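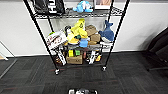 Course notes: Faults and Recovery, Unit 4

Okay, this is the write-up I promised on the basket job, and on the stop that ate most of our December lab time. If you missed the session, read the whole thing. If you were there, skip to the part on force limits, because I got some of it wrong on the board and I've fixed it in these notes.

The task sounds easy. A basket with things in it has to go on the top tier of a wire shelf, and two arms do the lifting, one at each end. We run it on the Kiltton controller with the Unduda planner on top, same as in Unit 3. I like this task for teaching because it has so many boring ways to go wrong (boring faults are the ones you'll meet at work!).

Start with the load. A two-arm lift is a closed chain: arm, basket, arm, and back through the base. If both arms hold position stiffly and disagree by even a little, that disagreement turns into squeeze or pull on the basket. The basket gives a bit, so you don't see it. The joint torques see it, though, and they climb for the whole lift.

Now add wire shelving. A rim and a grid of thin wires make a lousy target for depth sensing, so the planner's guess at the shelf height can be off by 12 mm with no warning at all. Come in 12 mm low and the basket meets the front rim. Come in high and you let go too early, and gravity finishes the job for you.

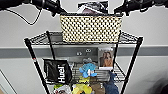

Why not just raise the force limit until it stops tripping? That came from the second row, and plenty of people nodded, so let me answer it properly. You can do that. The run will look better, too. But the limit is also what protects a hand, a shelf post or a wrist joint, and once you raise it you've told the arm that a real collision is fine. Our limit was 60 newtons at the wrist and it stays at 60.

So here's the fault as the log has it. Both arms were in the final approach. The left wrist reading went up, the right one followed 18 milliseconds later, and the controller called a protective stop. Good so far! The stop did what a stop should do. The trouble was the recovery.

Our recovery script opened both grippers as its first step. I wrote that script, so you can blame me. It was copied over from a tabletop exercise, where opening the grippers is harmless, and I never asked what it would mean with a load held up over a shelf edge. Please put that question in your own checklists: what is the robot holding up right now, and where does it go if I let go?

The second problem was sneakier. After a protective stop, the planner kept its old idea of where the basket was. It hadn't looked again. Resume from there and both arms head for handles that may not be where they used to be. You have to force a fresh look before any motion, and the wrist cameras are the best tool we've got for it.
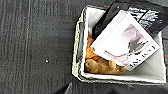

Figure 3. Wrist view of the loaded basket on the carpet, gripper at lower right.

Contents matter more than you'd think. Soft things shift, flat things lean, and anything sticking up past the rim changes the outline your detector is trying to fit. If your model was trained on empty baskets, test it on full ones before you trust the pose. The weight can move toward one end as well, and then one arm carries more than its share and gets to the limit first.

The recovery order we use now goes like this:

Hold. Keep the grippers closed and the arms still.
Check that no one is inside the marked area.
Read both wrist forces and write them down before you clear anything.
Drop the stiffness on one arm only, so it follows the other.
Back straight out from the shelf, slowly, then lower to the floor.
Look again with the wrist cameras and throw out the old pose.
Replan from scratch. Never resume.

One person runs the pendant and a second keeps a hand by the emergency stop. Don't reach in to "help" the basket, even when it's clearly about to tip. Let it tip.
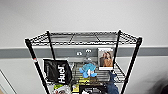

Figure 4. Top tier clear, second shelf loaded.

Before a run, check the shelf too. Ours rolls on casters, and a nudge you barely feel is plenty to spoil the calibration. Look for anything draped over the front of a lower shelf, because cloth can catch on a gripper on the way up, and the force reading will look just like contact with the rim. I still can't tell those two apart from the log alone — if you can, come show me.

For the homework, download the Pasichnyk log set and find the first sample where the two wrist forces disagree by more than your chosen threshold. Plot 200 samples on each side of it. Then write a paragraph on whether your threshold would have caught the problem before the protective stop did, and what it would have cost you in false alarms.

Reading is the Brarno handout on closed chains, the first half only. Hand in the plot and the paragraph together, please, in one file.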